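Stomville Swap Shelf - FAQ
Last updated January 5, 2025. Ask Mwende if somethings missing.

What is it?
Free parcel swap for people in Stomville and Medham. You post a box of stuff you don't want, you get a box from someone else. Books, yarn, puzzles, kitchen bits.

What kind of box?
Small, plain cardboard. Reused is fine, dents fine.

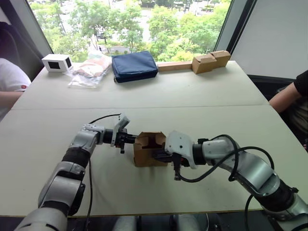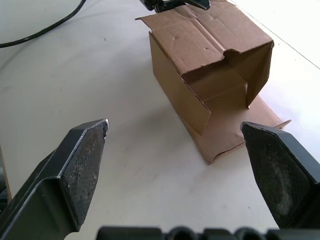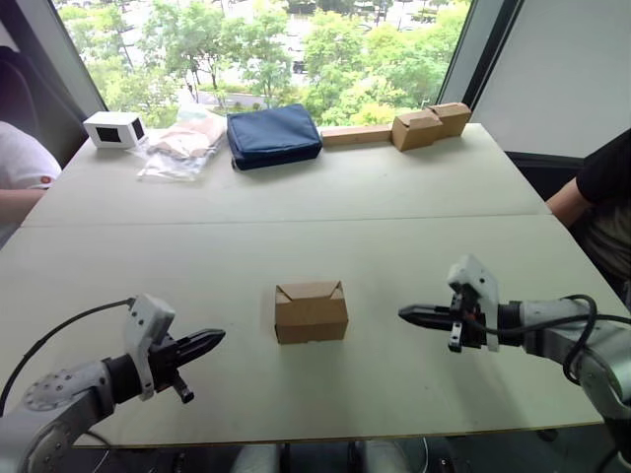
How heavy?
Max 4 pounds. Over that we send it back, you pay.

What can't I send?
Food, candles, anything with a battery. No perfume. Liquids no, even sealed.

Do I have to register?
Yes. Form on the swap page, takes 2 minutes. Name, address, what you like. Leave "group" blank.

How many people are in it?
About 200 right now. More in Medham than Stomville, no idea why.

Who gets my address?
Just the person sending to you. Ruben deletes the list after each round.

My box never came??
Wait a week after the mailing date, then email Ruben. Include your swap number. Not the tracking number, he can't look those up.

I got something broken.
Sorry! Tell us, we'll try and match you again next round. No refunds on postage.

Can I pick who I swap with?
No.

Can kids join?
With a parent signing up for them, yes. Write "kid" in the notes so teh match makes sense.

When's the next round?
Sign up closes end of January. Matches go out by email a few days later, check spam.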